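Condiment viscosity drift between batches, squeeze bottle dispensing
Forum: Small Batch Sauces > Process and Packaging

klisowski_w
Posted 7:40 am
Running a mustard at 281 g net fill into soft squeeze bottles. Two batches, same recipe card, same seed lot, same vinegar. Batch A dispenses normally. Batch B weeps a thin yellow liquid on the first squeeze and then plugs. Both were milled on the same stone at the same gap. Fill temperature was logged for both and matches within one degree. pH matches to the second decimal.

What I have ruled out: nozzle diameter, fill temperature, salt. What I have not ruled out: hydration time before milling. Batch B sat overnight, Batch A did not.

Looking for anyone who has tracked this with numbers.

Dehghan_K
Posted 8:15 am
Hydration time is your variable. Longer soak swells the mucilage in the bran and you get a thicker paste off the stone, but it is also easier to shear down. If you mill both at the same gap you are doing different amounts of work on each. Measure viscosity right off the mill and again after 10 days. If B starts higher and finishes lower, that is your answer.
Kourosh Dehghan, Yazdani Pickle & Mustard

brinefault
Posted 8:52 am
Disagree in part. Overnight soak alone does not give you free liquid at the nozzle. I soak everything overnight and have for years. Free liquid is syneresis, and in a whole seed mustard that usually means particle size is too coarse to hold the water, or there was air in it. Did you deaerate?

klisowski_w
Posted 9:30 am
No vacuum on either batch. Both rested in the kettle with the lid on, then were gravity fed to the filler. I do not have a viscometer. I have a Bostwick style trough.

Dehghan_K
Posted 9:44 am
A trough is fine for this. Hold the sample at one temperature and read at 30 seconds every time. Do not compare a cold reading to a warm one.

brinefault
Posted 10:05 am
A trough will not tell you anything useful about syneresis. It tells you how far the stuff runs. You can have two mustards with the same run distance and one of them has a ring of water in front of it. Note the ring separately, in millimeters, or you lose the information.

Dehghan_K
Posted 10:11 am
Correct, and worth noting. It still separates the two hypotheses in the first reading. If the run distance is the same for A and B, I am wrong.

Wemden_sauceworks
Posted 11:20 am
We had the same complaint from stores last November and spent two weeks on the recipe before looking at the bottle. The bottles in question were stored cap up. Once we changed the case insert so they ship cap down, complaints dropped to a few. The liquid collects on top of the paste either way. Cap up, the liquid is sitting right under the nozzle and comes out first. Cap down, it ends up at the base and the customer never meets it.

brinefault
Posted 11:34 am
You did not fix the separation, you moved it. The last third of the bottle is now thin.

Wemden_sauceworks
Posted 11:41 am
Most of it goes back in when the customer picks it up and squeezes. We pulled retained samples at the one third mark and the difference was small. I agree it is not a cure. It is a case insert, and it cost less than a vacuum kettle.

W. Lis
Posted 1:02 pm
Two additions.

1. Gum. Xanthan at 0.1 percent of batch weight will hold the water. Disperse it in the dry spice before it touches liquid or it will clump. Above 0.2 percent the mustard strings at the nozzle.

2. Check the bottle wall. A softer wall pulls air back in faster after each squeeze, and that air channels through the paste. The Memach 610 bottles we used were soft enough to do this. We changed to a stiffer one and the plugging stopped, although the weeping did not. Treat those as two faults.
Wojciech Lis

klisowski_w
Posted 2:26 pm
I am trying to keep the label free of gum. Treating them as two faults makes sense. The plug is seed hull; I cleared one and looked at it under a loupe.

brinefault
Posted 2:40 pm
Hull in the nozzle means coarse particles, which is what I said at 8:52. Close the gap and run it again.

Dehghan_K
Posted 2:58 pm
Closing the gap raises the stone temperature and you lose heat in the mustard. The volatile part goes first. If you close it, slow the feed and log the outlet temperature. I stop at 45 C.

klisowski_w
Posted 5:15 pm
Trough results, both at 20 C, 30 second read. Batch A: 6.5 cm, no ring. Batch B: 9 cm, 4 mm ring. These are retained samples, so no off-the-mill number.

So B runs farther and sheds water. That fits the soak explanation and also the particle size one. Next run will be split from a single kettle: half with the overnight soak, half with a two hour soak, same gap. After that I will change the gap only. Batch size is 2000 bottles, so I will do the split on a pilot kettle first.

Dehghan_K
Posted 5:31 pm
Good design. Take the off-the-mill reading this time.

brinefault
Posted 5:50 pm
Still think the gap run should go first. Post the numbers either way.

Sketetent
Posted 6:18 pm
For the pilot, hold half the bottles cap up and half cap down and squeeze each one into a tared cup. Weigh the first 5 g separately from the rest and let both stand. It takes an afternoon and covers the Wemden point at the same time.

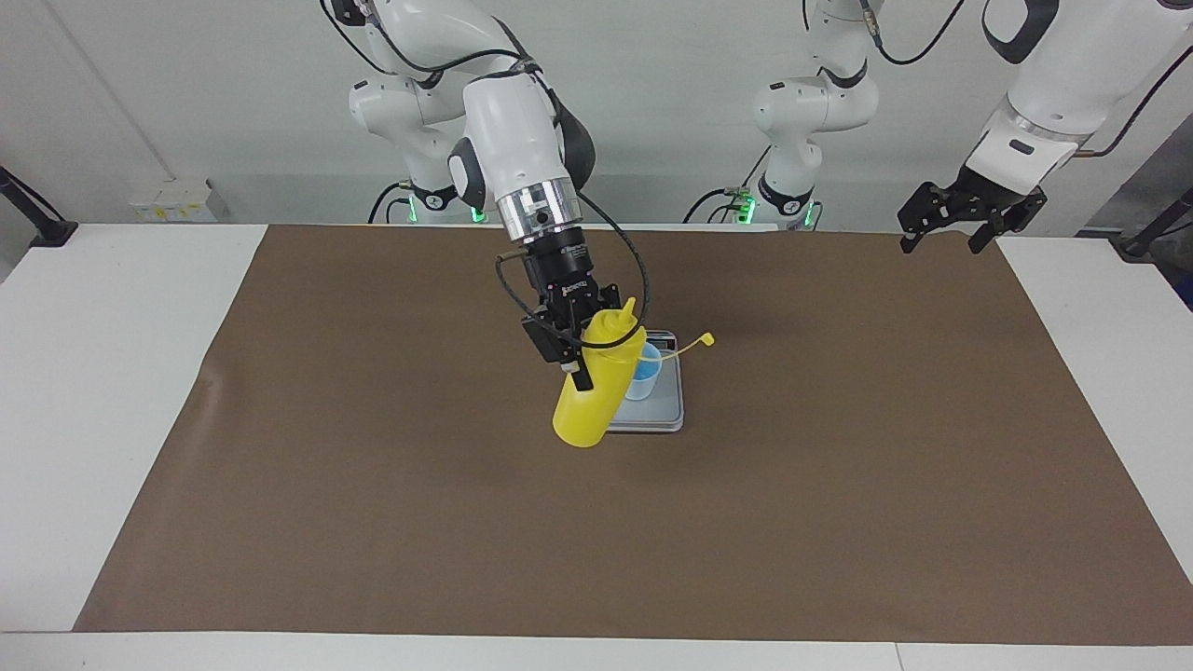 Yellow squeeze bottle, upside down and tilted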